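Re: [handset-notices] Supply of the Keteser 3 to regional dealers 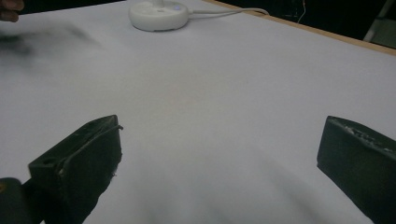 BUKTON, Aug 9, 2023

To all subscribers:

The dealer support office has received several replies to the July notice on the Keteser 3 handset. The message quoted here raises the points most often put to us, and our response is addressed to the list as a whole.

> Our store placed an order for 300 units under the terms of the July
> notice. The confirmation we received shows 200. We would like to know
> whether the remaining units are on back order or have been canceled,
> and whether the Brandão network version is included in the same
> allotment. We have customers who put down deposits and we need to give
> them an answer.

The remaining units are on back order. No dealer order has been canceled. The first shipment to each store was limited to 200 units, and the balance will be sent from the Tollotard warehouse as stock is released. Dealers do not need to submit a second order, and are asked not to do so, as duplicate orders must be removed by hand.

The Brandão version is handled under a separate allotment. It carries a different model number and different radio bands, and it cannot be exchanged for the unlocked version once the box has been opened. Stores that wish to carry both must complete a form for each.

With regard to deposits, the July notice stated that a customer may ask for a full refund at any time before pickup. That remains the case. The suggested retail price of 366 for the base model is unchanged, and a deposit already taken should be credited against that amount.

Two corrections to the July notice should also be recorded. The charger is sold separately in all regions. The software update listed as optional must be installed before a display unit is placed on the sales floor.

Further questions may be sent to this list. Questions that include customer details should go to the office directly.

Dealer Support Office
Bukton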